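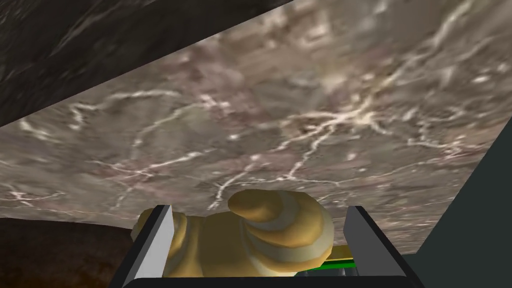
I have played Mikunport for two winters now, and I still think the harbor chapter is the best part of it. My problem was always the stealth. You arrive with 35 coins and a bad coat, and the guards of the Alteck company notice you from very far. In the stone hall I learned to look at the floor. It is brownish gray marble with thin white veins which branch like lightning, and past its straight edge begins a dark, rough stone. I walk only on the dark part, because there my steps make less noise. Maybe it is my imagination, but my score became better.

Home | Reviews | Guides | Archive

Posted Tuesday, November 3, 2020
Print this post | E-mail this post

Many players ask if they should buy the Hailu boots before the harbor. They cost 2,000 coins, and for me this is too much in the first chapter. I bought them in my second game and then had no money for the ferry, so I had to sell my lamp. I was quite angry with myself. 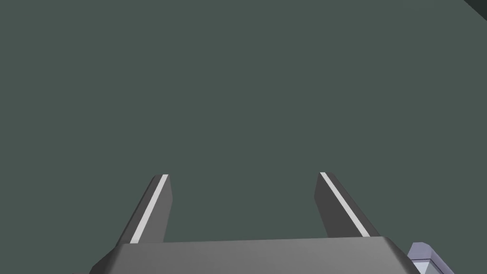
In my third game I saved everything until the ferry was paid, and I took the boots only after the lighthouse. I finished the chapter with 3,407 points. Before this my best result was 1,884, so I am satisfied.

The new update from Avico should come in January. I hope they repair the map, which still forgets my marks when I leave the game. Until then I draw my own map on paper, with a pencil, and it works well enough.

Recent posts
Where to find the ferry key
Mikunport: is the lamp worth keeping?
My first week with a new controller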